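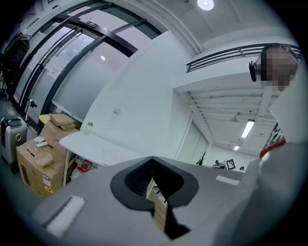 What should you do before your first counselling session?

Spend a quiet half hour jotting down what's been bothering you, sort out where you'll be sitting or how you're getting there, and leave the rest to the person whose job it is to ask the questions.

I'm writing this up properly because I started seeing a counsellor in April and spent the fortnight before it in a complete flap, reading far too many leaflets. So this is how I'd go about it now (I'm a client, remember, and no sort of expert!).

## 1. Write a messy list

Get a notebook or the back of an envelope and put down whatever comes. Mine had 9 things on it, including "not sleeping", "row with my sister" and "the boiler", and we ended up talking about the boiler for ages. Don't tidy it up. If you only manage a couple of words, take those.

Medication goes on the list too, plus any counselling you've had before and whether it helped.

## 2. Fill in the form the day it arrives

Most places send an intake form. Mine came from Seder, the practice I picked, and it was six pages long with some fairly blunt questions about drinking, safety and family history. I left it till the night before and it put me in a foul mood for the whole session. Do it early, with a cup of tea, and leave blank anything you'd sooner say out loud. You can always write "would like to discuss" in the box.

## 3. Ask about money and cancelling

I hate this bit, but ask. Things I'd want in an email before I turned up:

- the fee, and when it's paid
- how much notice they need if you can't come
- how long a session lasts
- whether they're registered with a professional body, and which one
- what they keep in their notes and who else might see them

I paid £595 up front for a block at Seder, which was a big lump all at once. I later heard that Clurkar, across town, lets you pay as you go, so do ring a few places.

## 4. Plan the journey and the hour after

If you're going in person, aim to be there five minutes early and no more, unless you enjoy waiting rooms. If it's online, test the link beforehand and tell everyone in the house you're not to be disturbed. I used headphones for my one online session and felt much less self-conscious.

Keep the hour afterwards clear if you possibly can. I went straight from my first one to a supermarket and stood in front of the yoghurts for a good long while, completely unable to pick one.

## 5. Say the awkward thing early

Counsellors will usually explain confidentiality at the start, including when they'd have to break it. Listen to that part and ask if it isn't clear. Then, if there's something you're dreading bringing up, just say there's something you're dreading. You don't have to go into it that day.

## 6. Give it a few goes, then decide

I'd tried one session at Umali last year and knew on the way home it wasn't for me. Nice person, wrong fit! With Seder it took me until the third visit to relax. If it isn't working, tell them, and ask if they can suggest someone else.

One last note: if you're in crisis or don't feel safe, please don't wait for an appointment. Ring your GP, the out-of-hours line or the emergency services.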